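From the Workshop Floor | Member News

Scrap metal month is back at Drodlow!
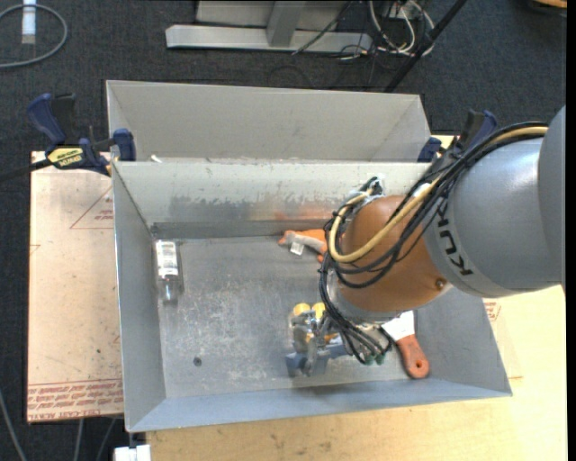
January is when we clear out the offcuts, and this year we're turning the whole month over to sheet metal. If you've been meaning to try folding, riveting or just cutting a straight line with snips (harder than it looks, and so satisfying when it goes right), come along. We'll be making trays, planters and open boxes out of whatever people bring in, and the shape I'm most excited about is the plain gray bin with flared walls. You see it all over industry, and it's a lovely thing to learn on. The sides lean out, so your corners have to be laid out at an angle, and once you've got that figured out on paper you can make one in any size you like. I made a small one last winter for clothespins and it's still on the back porch, dented and doing fine.

We'll start with cardboard. I know, I know – everyone wants to get straight to the metal. But a cereal box and a pair of scissors will teach you more about bend lines in ten minutes than I can by talking, and if you cut a tab off by mistake you just eat more cereal. Once your cardboard version closes up nicely, trace it onto sheet and off you go.

There are 9 places in each session, and sessions run for 3 hours, starting at 6 in the evening. Members come free. Guests pay 4 dollars toward rivets and gloves. Please wear closed shoes and long sleeves, and tie your hair back if it's long enough to tie.

The folding bench has come back from Skov with new clamps and it is a joy to use! The old one used to slip on anything wider than a cookie sheet, so if you gave up on a big project last year, dig it out and try again. We also have a box of rubber feet left over from the Irlow sale, perfect for anything that's going to sit on a nice table.

On the scrap front, we're hoping to collect 100 good pieces before the end of the month. Old shelving, duct sections, baking trays and filing cabinet sides are all welcome. Nothing with flaking paint, please, and no fuel cans, even empty ones. Leave your pieces on the rack by the side door, and if they're heavy, knock and one of us will come out and help you carry.

The folks at Urnow have offered us their front window for finished work all through February – a planter with something green in it would look wonderful there. Sign up on the sheet by the sink.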